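What Happens to the Tote Bags? A Report on Hallway Clutter in a Shared Apartment

Final project, Everyday Objects and Household Habits
Danica Bednárik
7/18/24

Why I picked this topic

My first idea was kitchen drawers, and I had two pages of notes on spatulas before I admitted that I was bored. Then I came home one evening with groceries, opened the hall closet to put my bag away, and a whole avalanche of other bags came down on my feet. I texted my project partner Peter Sokol something like "new topic!!" and he wrote back a thumbs up, and that was pretty much our proposal.

We share an apartment with three other students, so that makes five of us using one hallway, one closet and one very small kitchen. Everybody shops, everybody owns tote bags, and everybody seems to get more of them without trying. I got one from the campus library, Peter got two from the Bommont bookstore in the same week (they hand them out if you spend enough), and one of our roommates brought a stack from her summer job at Tovon. What we wanted to find out was pretty simple: how many bags do we own, which ones do we use, and where do they end up when we walk in the door?

How we did it

The first job was the count. We pulled every reusable bag out of the closet, from under the sink, off the door handles and out of backpacks and the trunk of Peter's car. Then we sorted them on the living room rug by material. Canvas and other heavy cotton went in one pile, thin cotton in another, and the plasticky woven supermarket ones in a third. Anything with a broken handle got its own sad little pile by the radiator.

The total was 70. I'm still kind of embarrassed about it.

After that we put them all back just the way they were, mess and all, and kept a log through June. There was a clipboard by the front door, and whoever came in with a bag was supposed to write down which kind it was and where they put it. We had five boxes to check: hook, closet, kitchen counter, floor, other. Peter wanted a sixth box for "still on my shoulder an hour later" but I talked him out of it, and then I did precisely that twice and had to check "other."

I also walked through the apartment every night before bed and wrote down any bag that was lying somewhere it didn't belong. This turned out to be the more useful half of the data, seeing as people forget clipboards when their ice cream is melting.

What we found

Of the 70 bags, only 36 got used even once during the month. The rest just sat there in the closet holding each other down. The favorites were the plain canvas ones, which surprised me a little, as they are heavier and they take up more space than the thin kind. When I asked around, my roommates said the straps don't dig in as much and the bag doesn't stretch to your knees when you put a melon in it. Fair enough!

The floor was the winner by a lot. I had guessed the kitchen counter, and Peter had guessed the hook (Peter is an optimist), but when a bag was empty it mostly got dropped wherever the person happened to be standing. In our place that means tile, and white tile on top of that, so everything shows — scuffs, crumbs, the dark grout lines, all of it.
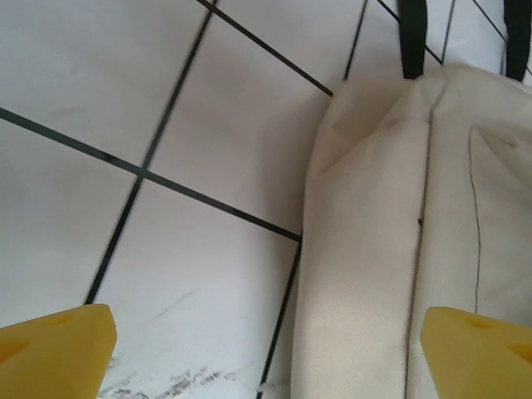 Canvas is also the worst material for this. A thin cotton bag goes flat and you can kick it to the side, but a heavier one keeps its folds and creases and sits there like it lives there. It picks up whatever is on the floor too. We washed a few of the light-colored ones at the end of the month and the water was not pretty. If you then carry lettuce home in the same bag, well, you see the problem.

The second thing I noticed was about the closet door. It opens toward the front door, so if one person is coming in and another is taking off their shoes, you can't open it at all. I never thought about this before I kept the log. On evenings when several of us got home close together there were more bags on the floor, and on quiet evenings a few more made it into the closet.

What we tried

For the last stretch of the project we made some changes. We kept it cheap, and we didn't want to drill holes in the wall and lose our deposit.

We boxed up the bags that had not been used, minus a few that people begged to keep, and took them to the Milard thrift shop on the corner, which was happy to have them for customers. We put an over-the-door rack with two rows of hooks on the inside of the front door. And we set a low bin next to the shoes for bags that need a wash, so there is a spot for those that isn't the floor.

Then we kept the log going. The hooks filled up first, and the bin got used more than I expected, although one roommate kept putting his gym towel in it. There were still bags on the tile, just fewer of them, and almost always canvas. Peter thinks the hooks are too narrow for thick straps. I tried it and he's right, you have to use both hands to get a wide strap over them, and you don't have both hands free when you come home with shopping. We looked at a rack from Šťastný with bigger, rounder hooks, but it was over our budget for a class project.

Problems with the study

We knew we were being studied! That has to change how people act, and I caught myself hanging up my bag very properly with the clipboard right next to me. A month is also short, and summer is a strange time, with people away on weekends and less cooking going on. I would like to do it again in the winter, when there are wet coats fighting for the same hooks.

The other issue is that "floor" was one box on our form. A bag leaned neatly against the wall and a bag tossed in the middle of the walkway got the same check mark, and those are really different if you are the person tripping in the dark. Next time I would split it up and add a little map of the hallway to mark the spot.

Who did what

I kept the nightly notes and wrote this report. Peter did the sorting categories, put up the rack and made the tables, which are in the folder we handed in with the log sheets. The washing we did together, and the canvas ones took two days to dry on the balcony.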